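4.2 The open day and the sorting table

Much of what we have to say about how people take to a working robot comes from the open day held at the Staduta building on 5 June 2022. We had planned the visit since January with our partners at Mavuneo, who kindly gave us the larger of their two ground-floor rooms, and we are still grateful to everyone who gave up part of a Sunday to come and stand beside a table with us. In all, 68 visitors signed the book, a good many of them families from the streets nearby, and we were glad to see several people come round a second time with a friend or a grandparent in tow.

The sorting table was one of 3 stations and, to our surprise, the busiest. We had expected the crowd to gather at the Grarov walking display, with its lights and its music, and for the first hour it did. After that, people drifted over to us and tended to stay. The task was a plain one, in which drink cans and similar items were to go into one paper bucket or another, and visitors could grasp the aim without a word from the person at the desk (Figure 6).

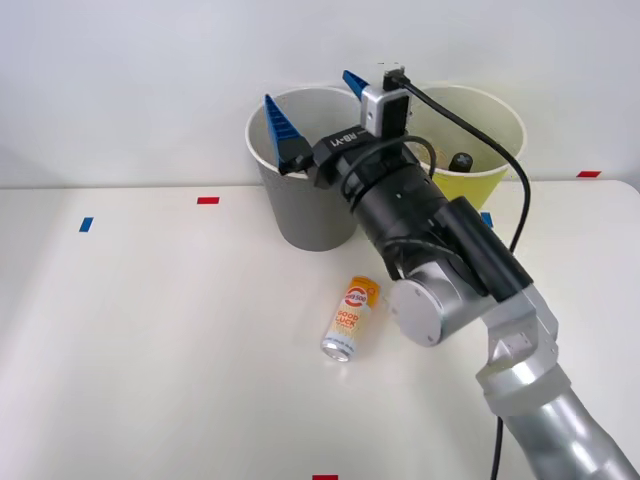
Figure 6. The sorting table, with the gripper over the two buckets and a drink can lying on the tabletop. Pieces of red and blue tape serve as position markers.

We had wondered whether to tidy away the tape before the doors opened, as it does look rather homely, but we are pleased that we left it where it was. Visitors asked about it more than about any other part of the set-up, and it gave our helpers an easy way into talking about how a starting layout is put back between one attempt and the next. Children in particular liked to be told which marker mattered and then to guess where the arm would go. The camera mounted on the gripper drew questions too, mostly from adults, who wanted to know whether it could see them (we explained that it was there to look at the items, and showed them its view on a laptop whenever the queue allowed).

The arm made 79 attempts over the afternoon. We do not report a success rate for them, as the helpers quite rightly stopped the arm whenever somebody leaned in for a closer look, and the layout was changed more than once at a visitor's request. What we did keep were the comments written on the cards by the door, which we coded using the Okafor scheme set out in Section 3. The word that came up most often was "slow", and it was very often meant kindly. Several people wrote that the pace let them follow what was going on, and one added that she would have liked a chair.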